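Shared Tables: Arrangements from November

Following the refurbishment of the open office floor at the Villov building, staff are reminded that the round white tables are shared by all teams and may be used without booking for up to 60 minutes. Longer sessions should be arranged with Hongjun Yu in Facilities.

Users are asked to clear the table fully when they leave. Water bottles and paper cups are the items most often left behind, followed by opened packets and plastic bags with their contents still inside. 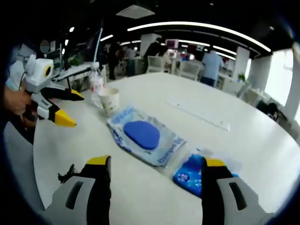 Packaged goods and samples found on a table after 20:00 will be moved to the Junton Room and kept there for 4 weeks. Loose wrappers will be thrown away. Items may be collected from the Junton Room at any time before noon.

Teams working with materials on behalf of Letix or Guérin should label each bag with a name and extension number. Labels are available from the post room on the ground floor.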